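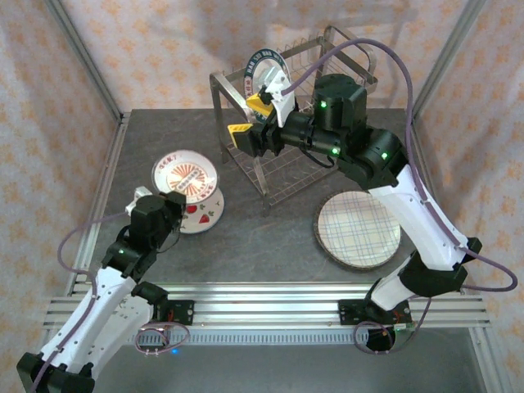 July 2026 - plates!

I'm so happy with the new plates that I have to write it down before bed. I've wanted patterned ones ever since I ate off Dzintra Hunt's in June, and now the plain old set can go live in a box. The sunburst one is my favorite, all orange in the middle like somebody's idea of breakfast. I'd hang it on a wall if I didn't want to eat toast off it so badly.

And the wire rack! I dithered over it for 9 days. Dzintra was all for the folding one from Poltent and I nearly gave in, but I like a rack that just stands there and holds things up. Plates on their edges in a row look so good to me, like records in a store. I used to stack everything flat on a towel and grumble when the bottom one was still damp at supper.
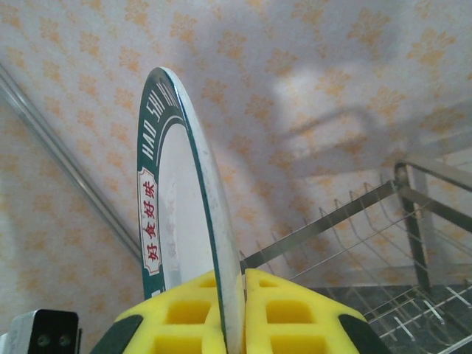
I also love that the rims have writing on them. HAO SHI in capitals, curving along with the edge, and then the little label with the red border and four characters, 好食好味. I want to learn to write those properly. I tried on the back of an envelope and the first one came out fine, the last one was a blob. Will try again with the good pen.

The orange flower fabric makes me cheerful too - I could use the same stuff for napkins, if there's enough left. Must ask Dzintra how she does her corners. Noodles tomorrow, and 2 plates each if I feel fancy.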